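Asunto: Re: [automatizacion-domestica] ¿Recogen ya una habitación?
De: Viola Lo Presti
Fecha: 26 de noviembre

Italo Grasso escribió:
> En Lurkport siguen diciendo que la recogida del suelo está
> resuelta. ¿Alguien lo ha medido con basura de verdad y no
> con cubos de espuma?

Italo, resuelta no. La prueba 1204 de Clotari usa envoltorios, vasos de papel y palillos sobre moqueta, con dos brazos y pinza paralela.

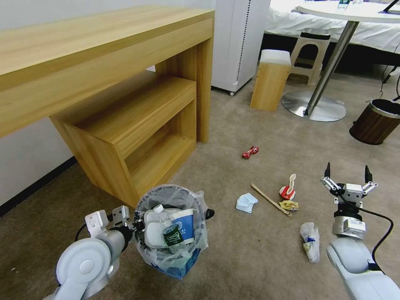 El límite por habitación es de 900 segundos. En agosto completamos 48 ensayos y más de la mitad agotó el tiempo. La navegación apenas influye. El coste está en el agarre de objetos planos o muy deformables - el plástico fino, sobre todo - y en la suelta sobre una papelera pequeña con bolsa. Un envoltorio rojo arrugado sobre la boca de la papelera parece trivial hasta que se mira cuánto margen deja el borde.
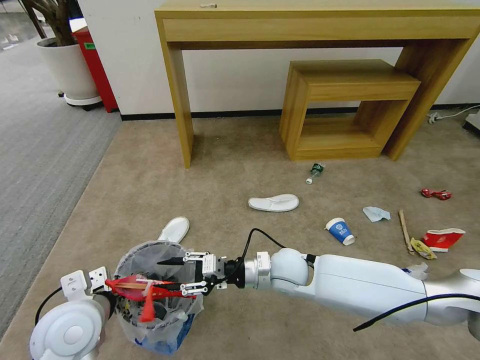

Qué falta

1. Fuerza de cierre variable. Gosling la tiene a medias.
2. Detectar que la papelera está llena. Braltideck lo estima por peso, con mal resultado en papel.
3. Reintentos: ahora el máximo es 2 por objeto y luego se abandona.

Una persona sigue siendo mucho más rápida. Puedo pasar los registros a quien los pida.

Viola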